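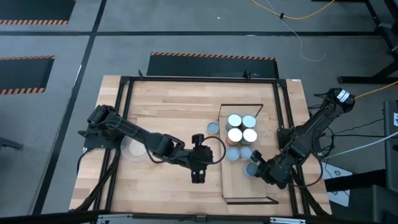 I rented the apartment on Dandine Street for 10 nights, and by the second one I'd already told my sister on the phone that I was never coming home. It was tiny! The bed folded out of a closet, the shower was in the kitchen (next to the stove, so you could stir your soup with shampoo in your eyes), and the window looked straight down on the river side of Ustmont, all those green roofs and the tram going by.

The listing said 300 for the week, plus cleaning. What it didn't say was that the place came with a neighbor.

She knocked the first evening with a plate of something fried and asked when I was leaving. I said the end of the month. She said fine, then I could water the lemon tree. What lemon tree? She pointed up. So I climbed to the roof in my socks and there it was, in a bathtub, taller than me.

After that I went up every morning. She'd be there already, in her coat, telling me about Kerkilano, the village she grew up in, 684 steps above the harbor and no road. They carried everything up, she said, even the piano. I asked who played it. She thought that was a very strange question.

On my last day I left the key in the bowl like the instructions said, got as far as the tram stop, and remembered I hadn't watered the tree. The tram came. I let it go and walked back up the hill with my suitcase banging on every curb, and she buzzed me in before I rang.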